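Pradside's $800 block table leaves parents asking what's new

By Līga Strazds

Raketthorpe families will soon be asked to get excited about coloured blocks. Some of them already are. Others would like to know why it costs so much.

The Pradside Family Centre has put a new sorting and matching table into its playroom as part of a trial that started in February, and the supplier, Gistico, has been generous with its claims. The leaflet left at the front desk promises "early geometry", "calm focus" and "a measurable lift in colour and shape vocabulary". What the kids get is a wooden board and a handful of blocks in bright colours.

The set is priced at $800. That covers the board, the blocks, a storage tub and a laminated guide for parents, which runs to 44 pages. The blue pegboard table underneath is not in the price. The centre had that already.

I went along at 10 in the morning, before the toddler group arrived, to see what the money buys. The board is a handsome thing, pale maple made up from glued strips, and it looks like it would survive a good few years of small children. The blocks come in red, blue, green and yellow, two of each colour, and the shapes include a star, a heart, a cube and plain cylinders. Several have fine ribbing that you notice when the light catches them. I can't fault any of it as a toy. 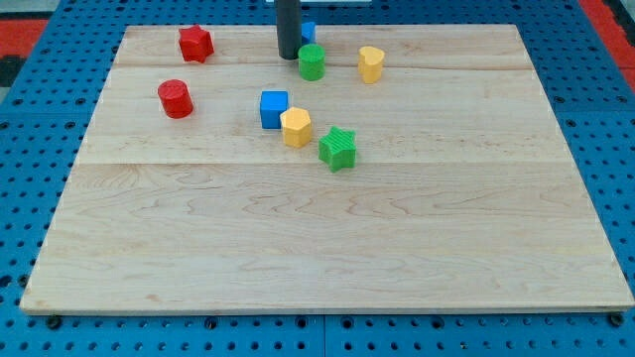

What the leaflet claims

Gistico says its method was tried with 203 children before going on sale. I asked what they were compared with. A company representative told me the children were "compared with themselves at an earlier stage", which any parent will recognise as growing up. A three-year-old knows more colour names in June than in February whether or not there is a maple board in the room.

Asked whether the results had been checked by anyone outside the company, the representative said a summary was being prepared. There was no date for it.

The leaflet also makes a good deal of the board's wide bare strip, which it calls the "decision zone". Children are meant to pick a block, bring it down into the clear space and say its name before choosing the next one. It's a fair enough game. It's also a game that can be played on a kitchen floor with a red sock and a blue one.

Cheaper neighbours

Shape blocks are hardly rare. Baumgart, the toy shop on the main street, has a plain set of wooden shapes for $80, with no guide and no zones. The woman behind the counter said it sells steadily to grandparents. She hadn't heard of the Gistico table and was curious about what made it ten times the price. So was I.

Gistico's answer is that the board does the work. A defined surface, the representative said, "tells the child where learning happens". The guide spends six pages on this idea and another four on how to wipe the board down.

The centre's view

Staff at Pradside are more measured than the brochure. The playroom coordinator said the children like the star and the heart best and mostly ignore the instructions. She has seen more stacking than sorting so far. Her own interest is in whether the blocks keep a mixed group busy at one table, with the two-year-olds and the four-year-olds both finding something to do, and she thinks they might.

She wouldn't say the set had changed anyone's vocabulary. "They were already telling me things were blue," she said.

Parents I spoke to were split. One father said his daughter asked for "the heart table" by name and that was good enough for him. A mother of twins pointed out that the centre's picture books are held together with tape and that $800 would replace a fair few of them. Another parent liked the blocks but had given up on the guide by the second chapter – she'd been hoping for ideas for a rainy afternoon and got a diagram about attention.

Who pays

The trial set is on loan, so the centre hasn't spent anything yet. It has until the end of the term to buy the set or send it back. Gistico has offered a second board at a reduced rate if the first is kept, though it declined to tell me what the rate would be.

The centre says it will take comments from families before deciding. There's a sheet on the noticeboard by the coat hooks, and when I left it had one entry on it, asking whether the blocks could be bought without the board. Gistico says they can't be.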